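Werkstoffkunde Holz, Handout 2: Ahorn als Plattenmaterial
Raum 306

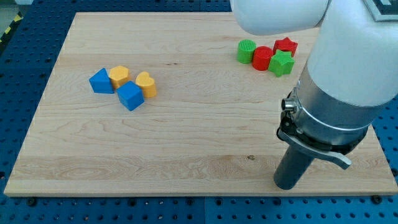
Abb. 1: Ahornplatte mit acht kleinen Formklötzen aus Kunststoff

Ahorn ist hell und blass honigfarben. Bei der Ansprache achten wir auf den Verlauf der Maserung - an der Platte in Abb. 1 lange Streifen, dazwischen dunklere, wirbelige Zeichnung. Kleine Äste und Flecken sind zu notieren, auch der braune Fleck rechts vorn.

Übung: Platte skizzieren, Merkmale eintragen, Faserrichtung mit Pfeil angeben. Abgabe bis 19 Uhr im Fach Pathak.

Weitere Handouts
Handout 1: Holzarten im Lager Pislow
Handout 3: Kanten und Fasen
Exkursion Sägewerk Fluvstead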